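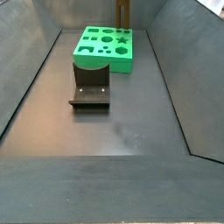
Spent Saturday morning looking into foam shape sorters and now have opinions on foam shape sorters. A thread, because I have to put them somewhere.

First, the thing itself. A green foam block with holes in it. Star, oval, hexagon, circle, an arch, assorted slots. You put the right piece in the right hole. People have been selling versions of this to tired parents for generations and the plot has not changed.

I grew up with the wooden kind. Beautiful object. Also a weapon. My shin still remembers the corner of it, and so does the piano.

Foam is the civilized choice. Foam can go down the stairs at 6 in the morning and the household sleeps on. I would pay extra for that and, as it happens, did.

The star is the celebrity. Every kid goes for the star first. Five points and a very firm idea about which way is up until you rotate it a little, and then it's fine with that too. The star wants you to succeed.

The arch does not. The arch has one correct orientation and will wait all afternoon for you to find it. I have watched a grown adult with a mortgage try the arch upside down, sideways, and then upside down again with more feeling. The adult was me.

Circle: no notes. Put it in however you like. The circle has never held up a line in its life.

Hexagon is a circle that went to grad school.

Three small round holes close together, though? That's where you lose them. A toddler sees three little holes and thinks "finger." Correct, frankly. I also thought finger.

And the slots. Why so many slots. My theory is that somebody in the design meeting loved slots and everybody else wanted lunch.

I bought ours from a shop called Zultino, item 3067 in a catalog that otherwise seems to be bath mats. The listing said "for ages 2 and up." The "and up" is carrying a lot of weight there. I'm well up and I had trouble.

A reply already asking whether Courtois makes a better one. Courtois makes a heavier one, with knobs on the pieces. Knobs are cheating. If the piece has a handle, you're just parking.

Storage tip, the only useful post in this thread: leave the pieces IN the block. It's a toy that is also its own box. We had a nice basket for ours for 21 days, and in that time the oval moved under the fridge and started a new life.

(We got the oval back with a yardstick. It brought friends. Two crackers and a hair tie.)

Cleaning: damp cloth, a drop of dish soap, let it air dry hole side down on a towel. Get into the slots with a cotton swab. You will not enjoy what comes out of the slots.

Don't put it in the dishwasher. I'm not saying we did. I'm saying our first one has a hexagon that takes the circle now.

Anyway, current house record holder is the two-year-old, who does the whole thing and then dumps it out to do it again -- zero interest in applause. Meanwhile I got the arch in on the first try last night and told three people.

Muting this now. If anyone has a spare oval, my messages are open. It's gone again.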